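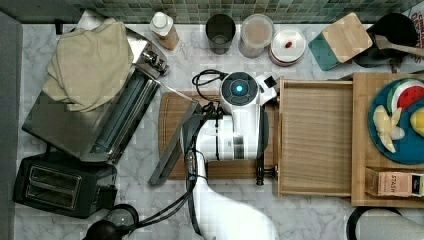
Kitchen Arm House Rules: Your Questions

I get the same handful of emails every September when the new people start at Prescombe, so I finally put my answers in one place. I'm Josée Bélanger, I look after the home-kitchen arms, and these are the rules we work by. If your site does it differently, ask your own lead first!

Do I really have to clear the whole counter before a session?

No, and please don't. We want a kitchen that looks lived in, with the toaster and the jars and the tea box where people keep them. What you do have to do is walk the reach. Move the arm by hand (drives off!) through the widest sweep of the task and look at what it passes over. Anything it could catch gets pushed back or goes in the log as a known obstacle.

What about knives?

They go in the closed block on the far side of the room, even if the task has nothing to do with cutting. Same for box graters and peelers. If a task truly needs a blade, Craig Innes has to sign the sheet before you power up, and he will ask you why a butter knife won't do.

How fast can the arm go?

Our cap is 20 centimeters a second any time a person could step inside the line, and it doesn't matter that you're standing right there with the stop button. I know it feels like watching paint dry. You get used to it.

Is the arm safe when the ring light is blue?

I'd love to stamp this one out. Don't use the color of any light as your go-ahead. The colors mean different things on different firmware (ours changed twice last year), and a light can't tell you what the arm is about to do. Stop button in, then check the screen, then reach.

Where should the cables go?

Along the arm, with enough slack at the wrist for a full turn, and then down and away. I check mine by rotating the wrist slowly both ways and watching the loop. If it snags on anything or pulls tight, redo it. Keep cables clear of the sink, the stove and anything that heats up, and that includes the toaster. Better yet, unplug the toaster.

Can we use real food?

Sure, we do it all the time. Cut fruit is great because it's soft and slippery and a bit different every time. Once the gripper has touched it, though, it's not a snack. It goes in the compost bin, and I say this as someone who really likes watermelon. Real food comes off the counter after 40 minutes, eaten by nobody, and the fingers get wiped down before the next item.

Do things with rollers or clamps count as appliances?

Yep. Pasta machines, can openers, anything that can pinch. Both the gripper and your fingers can get into trouble there, so no hands near it while the arm is live.

Who can press stop?

Anybody. You don't need a reason and you won't get grief for it. Write one line in the log, wait for the operator to say "clear" out loud, and start again from the home position.

Where's the form?

It's Form 334 in the Stastirine folder. Nathalie Thibodeau can give you access if the link won't open. Send finished ones to me by the end of your shift.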